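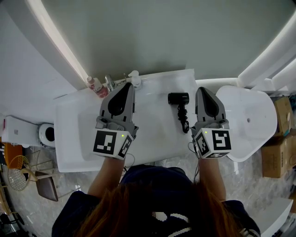 3.2 Choice of starting quarterback

We looked at how college teams in the Usville and Brosow conferences picked a starter when two candidates came out of preseason camp close together. A case was kept if the coach had not named a starter by the first week of September and each player had taken part in at least 4 full practices with the first unit. Transfers were treated the same as returning players.

Practice snaps were taken from the Grasso charting records, which list more than 2,000 plays for the two conferences. We sorted the snaps by down and by distance, then compared completion rate and turnovers for the 2 players in each pair. Scrimmages closed to the press are missing from the records, and we did not try to estimate them.

Prior starts had a stronger link to the final choice than time spent in the same offense. The link was weaker at schools that had changed coordinators in the off-season. In 6 cases the coach used both players in the opening game, and these are handled separately in Section 3.3.

Figure 1. Counter with a white basin, seen from above.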